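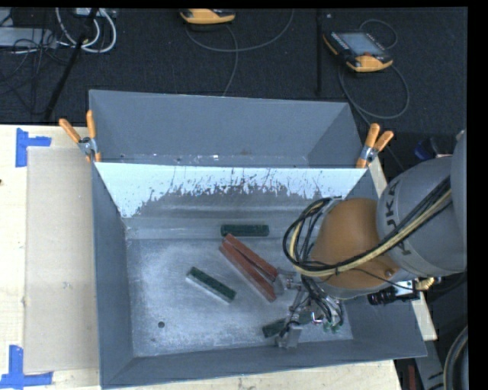 Separar el planificador del bucle de contacto

Publicado en octubre. Archivado en: software, manipulación, notas de taller

Llevaba semanas queriendo escribir sobre el cambio de arquitectura que hicimos en Jivholm, el nombre que le pusimos al paquete que decide qué bloque coger y cómo llegar hasta él. La versión anterior lo hacía todo en un solo proceso: leía la nube de puntos, elegía el agarre, pedía la trayectoria y vigilaba la fuerza mientras cerraba los dedos. Funcionaba mientras los bloques estuvieran lejos de las paredes de la caja. Cuando uno quedaba pegado a la pared delantera, o cuando había dos casi juntos, el proceso tardaba en replanificar y el bucle de fuerza se quedaba esperando.

Ahora son 2 procesos. El primero planifica y puede tardar lo que quiera. El segundo se ocupa del contacto y no espera a nadie: recibe una pose objetivo, una rigidez por eje y un límite de fuerza, y con eso trabaja hasta que le llega otra cosa. Si no le llega nada en 300 ms, mantiene la posición y avisa. Se comunican por memoria compartida, con un número de secuencia para descartar mensajes viejos. Probé antes con una cola normal y el retraso variaba demasiado cuando el registro de datos escribía en disco.

Lo que más trabajo ha dado es la percepción. La caja es de metal gris, con zonas rayadas, y la cámara de profundidad devuelve huecos y puntos sueltos en el fondo. El panel blanco inclinado tiene el borde inferior desconchado y el segmentador tomaba algunos desconchones por objetos pequeños. Lo primero que hice fue subir el umbral de tamaño, pero entonces se perdían bloques medio tapados por la pinza. Al final metí en el modelo de la escena la geometría de la caja, con sus dos compartimentos y el panel, y resto esa geometría antes de segmentar. Lo que queda se agrupa por color y por normal. Los bloques rojizos y los verdes oscuros se separan bien, aunque a los verdes hay que darles más exposición.

Con dos bloques rojos casi en paralelo sigue habiendo un caso malo. El hueco entre ambos tiene forma de cuña, y según el ángulo de la cámara el segmentador los une en una sola pieza más ancha que la apertura de la pinza. El planificador contesta entonces que no hay agarre válido, cosa correcta con los datos que tiene. La solución provisional es pedir un empujón: apoyar la pinza en un extremo, moverla un poco hacia un lado con rigidez baja y volver a mirar. Provisional desde hace bastante, lo reconozco.

El empujón usa la misma interfaz que el agarre, solo que con otro límite de fuerza. Lo tengo en 40 N y no pienso subirlo. La caja está sujeta con pinzas de muelle y una fuerza lateral mayor podría desplazarla, con lo cual la calibración dejaría de valer. Para eso están también las marcas de cinta azul en la mesa, que señalan las esquinas del tablero que va junto a la caja. Antes de cada serie compruebo a ojo que todo coincide y luego lanzo el script, que toca tres puntos del borde y compara con lo guardado. Si la diferencia pasa de la tolerancia, no arranca.

Otra cosa que cambié: los cables. El mazo que rodea la muñeca no existía para el planificador, y algunas soluciones de la cinemática inversa giraban el último eje hasta dejarlo tirante. Modelarlo como cuerpo flexible era mucho para lo que necesitaba. He puesto un coste que crece con el giro acumulado de la muñeca y una cápsula de colisión bastante generosa en ese lado. Se descartan agarres que serían posibles, y de momento lo acepto.

Las herramientas de depuración están en Kancombe, el visor que ya usaba en el proyecto de Pimbridge. Le he añadido una línea de tiempo con los dos procesos en paralelo, de manera que se ve qué pose tenía el bucle de contacto cuando el planificador mandó la siguiente. Con eso encontré un error tonto de marcos de referencia en el intento 1964: la pose llegaba en la base de la caja y se interpretaba en la base del robot, solo después de un empujón cancelado.

Pendiente para la próxima entrada: los agarres junto a la pared delantera, donde el dedo exterior apenas tiene sitio para bajar, y pasar los parámetros de rigidez a un fichero aparte. Ahora mismo están en el código y cada cambio obliga a compilar.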